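Makon Road Notes
October, 7:40 am

Been reading the Womumen guidance on road robots. 300 clauses. Very little on what the machine does where the tarmac ends and the sand starts.

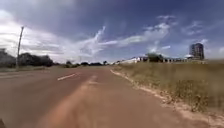
Nisbet replied that clause 7 covers it: "keep to a marked lane". Fine, but which mark do you follow when the edge has no paint?

Clause 7 reads like it was written in a car park. It has a passing distance for cars and none for bikes. I've asked Ziketti twice what their own rule is. Got a brochure.

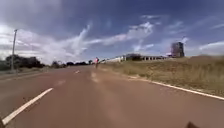

Cyclist ahead, right of centre.

"Operator shall remain attentive." Attentive to what, and how quickly do they have to act? A standard you can't fail isn't a standard.
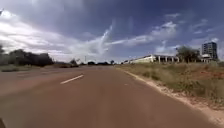 One lane dash, sandy shoulder, heavy cloud.

The log template wants weather as "fair" or "poor". Pick one. Then somebody compares 1,582 entries and calls it evidence.

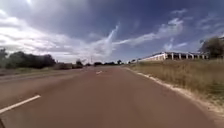 And a quiet road is the easy bit. I'd want the stop rule tested in traffic before anyone signs the form. Will post the reply if Womumen send one.

Recent
Who checks the stop button?
Makon trial rules, second draft
Reading the Ziketti brochure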